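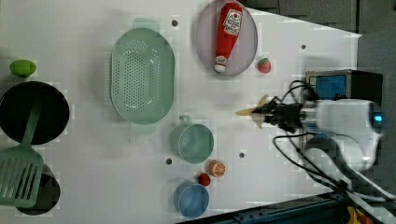

Home | Toys and Games | Household | A to Z | Search

Play food and toy kitchenware

Play food is the general name for toy versions of things to eat, and it is nearly always spoken of together with toy kitchenware, the small pans, plates, cups and colanders that go with it. Children use both for pretend cooking, shopping, picnics and tea parties, and a good many grown-ups will remember being handed a cup of nothing at all and being expected to drink every drop.

Food pieces

Fruit is the great favourite. Bananas, strawberries, lemons and oranges have shapes and colours that a very young child can name, and they are easy to make out even when the modelling is plain. Oranges are often sold as a round slice with the segments showing, and bananas may be whole or partly peeled. Tomatoes sit a little awkwardly between the fruit and the vegetables, and sets differ as to which basket they are put in.

Bottles and jars came rather later to most ranges, copied from the sort of thing found on a family table. A red ketchup bottle with a white cap is a very common one, and tends to be used on everything, pudding included. 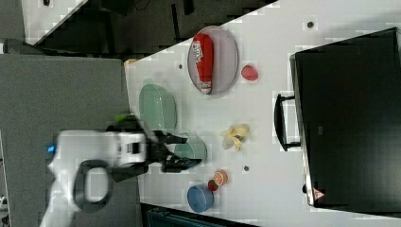 Ketchup bottle lying on a plate, with a red strawberry-like fruit beside it and a partly peeled banana nearer the middle of the table.

Pans, plates and cups

The kitchenware half of a set usually has something to cook in, something to serve on and something to drink from. Frying pans are mostly black, after the real thing, while the rest is commonly made in soft colours such as mint green, lilac and light blue. A colander is a much-loved extra, partly for its rows of little holes, and so is a slotted spatula. Measuring cups turn up as well, although in play they are just as likely to become a ladle, a bath toy or a hat for a bear.

Sizes are seldom true to one another. A strawberry may be nearly as big as the tomato, and a plate that holds one bottle nicely may have no room for a second helping of anything. Children don't seem to mind this in the least, and happily mix pieces from several sets. 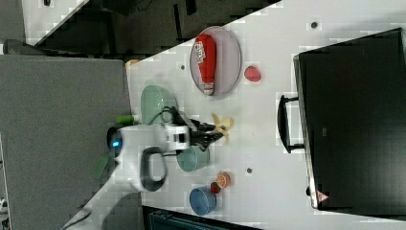

Collectors, on the other hand, like to keep sets together. The Seswood picnic range is remembered for its 109 pieces, sold in eight boxes that could be bought one at a time, and the larger Drirnitar grocer's shop ran to 409. Complete examples of either are hard to find, as the smallest fruits have a way of slipping under the cooker or going off in a coat pocket. The Willems catalogue listed spare fruit separately for this very reason, and for many families that page was the most useful one in it.

Sorting and storing

Loose pieces are easiest to sort on a plain, pale table where the bright colours stand out. Most households end up with one tub for food and another for dishes, with the cups stacked inside each other to save room. Small pieces should be kept well away from babies and toddlers who still put things in their mouths.
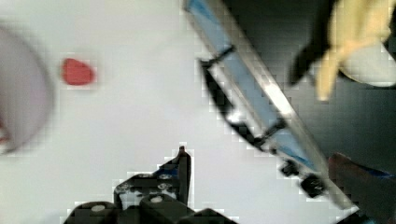 A small red piece on a pale surface, with part of a larger round object to the left.

See also: Dolls' tea sets; Toy shops; Rirnard wooden fruit

Reader comments (3)

Roscoe Thibodeaux: Lovely to see Seswood get a mention. We had five of the boxes when I was small and I never did get the one with the lemons in, though I asked for it every November!

teapot_jan: Could you add something about washing them? Ours go in a bowl of warm soapy water and then on a towel overnight, and the colander comes in handy for the small bits.

M. in the attic: Does anyone know if the Willems spare fruit fitted the Drirnitar crates? I have the crates and hardly any fruit.

Contact us | Copyright and reuse | Back to top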